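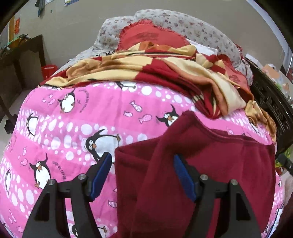

By the Bastham Household Encyclopedia desk | Last revised 23rd May

Novelty bedding

Novelty bedding is the name for sheets, pillowcases and covers printed with characters, animals or scenes in place of a plain color or a simple pattern. It is one of the most cheerful corners of home textiles, and penguins are among its great favorites!

Design

Most prints are built on a repeat, a block of artwork that starts over at regular intervals across the cloth. Penguin sheets often tip the birds at odd angles (some upright, some sideways), so that the pattern looks lively from either side of the bed. Fish are a natural companion, and bands of bubbles or ovals help to break up a strong ground color such as bright pink. Lettering may be tucked in between the figures.

The Amitz pattern index lists 879 animal prints for beds, and 39 of them feature penguins, a wonderful showing for a single bird.

Use

A busy print is a joy to live with. It hides small creases well, and it makes a fine bright surface for laying out clothes: a dark maroon garment stands out at once against pink, folds, seams and all. Blankets cover much of the artwork, so many sleepers leave the lower sheet on show during the day.

Care

Wash strong pinks and dark reds separately the first few times. Turning pillowcases inside out protects the print, and line drying in the shade keeps colors fresh.

See also: Fitted sheet; Repeat (textiles); Leone stripe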